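Reading time: 9 min

3. Materials and Procedure

3.1 Choice of everyday objects

The study asked how adults name common desk items when they speak two or more languages at home, and how long they take to settle on a name. Desk items were chosen over food or clothing after the pilot, in which food names varied so much by household that answers could not be compared.

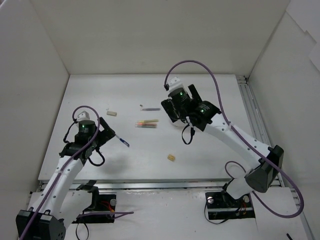
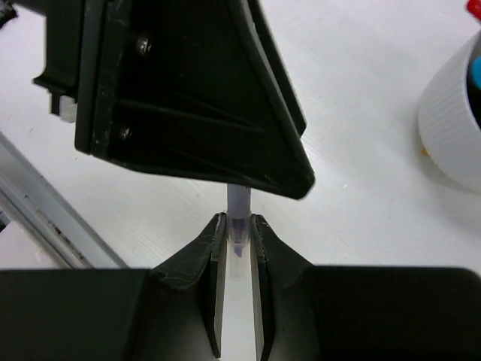
Figure 2. Small items at the table, two views.

Naming studies usually rely on line drawings, and most of the published norms for drawings were collected from speakers of a single language. We wanted to know whether the same pattern holds when people talk about things as they meet them in daily life, at odd angles and partly covered. A pen is a good case. The blue and white one in the first view of Figure 2 would be called "pen" by nearly any English speaker, but a speaker who also uses French at home may hesitate between a general word and a word for the exact type, and that hesitation is what we set out to measure. Items with one clear name in both languages were kept as a baseline. Items with two or more accepted names in either language made up the test set.

The final list was drawn up by Lahlou and Naidoo in August and checked by two speakers of each language who took no further part in the work. Words were dropped if the checkers disagreed on whether they were in current use. Words borrowed from English into the second language were kept but marked, and they are treated separately in Section 4.

3.2 Participants

We recruited 248 adults through evening language classes in Taltbridge and through a notice placed in the Rampersad community newsletter. All had spoken English for at least 5 years and used another language at home on most days. People who taught languages for a living were not included. Each person filled out a short form on schooling, age at first contact with English, and which language they used with parents, children and coworkers. The form is an updated version of the one used in our earlier work on kitchen words (Yakubu and Kassa), with two questions removed that had been widely misread.

Participants were paid the same amount whether or not they finished. Six left before the second block, and their answers from the first block are not used.

3.3 Task

Each session had two blocks, one in English and one in the home language, with a break between them. The order of the blocks was switched from one person to the next. In each block the participant heard a short spoken description of an item's use, such as "you write with it and the mark does not rub out," and gave the first name that came to mind. There was no time limit - a tone sounded only if the person had said nothing for a long while, and the next item then began.

Sessions were recorded with the Drotino software on a laptop. The start of each spoken answer was marked by hand. Automatic marking was tried first, but it often took a breath or a filler sound for the start of a word, and the errors were more common in the home-language block. Marks placed by two coders were compared, and where they differed by more than 300 milliseconds a third coder, Furtună, listened and decided.

3.4 Scoring

Answers were sorted into four groups: expected name, accepted second name, description in place of a name, and no answer. A description was counted as such even when it was accurate. "The thing for the ink" is therefore not a name in our scoring, although in ordinary talk it would do the job. Self-corrections were scored on the final word, with the time taken from the first.

Mixed answers gave the most trouble. Some speakers used an English noun with a home-language article, and they did so in both blocks. We counted these as home-language answers when the article came first and was pronounced in full. Kassa scored all mixed answers a second time in September 2021 without access to the first scores, and the few changes that followed did not affect the group averages.

Response times were logged before analysis, and no answers were removed for being slow. We report medians alongside means for this reason. Word frequency was taken from the Prollinier spoken list and is given per million words. The home-language lists available to us are smaller and draw mainly on newspapers, so frequency is compared within each language only - a direct comparison across the two would say more about the sources than about the speakers.

Contact: Chaimae Lahlou, corresponding author | Copyright the authors | Back to top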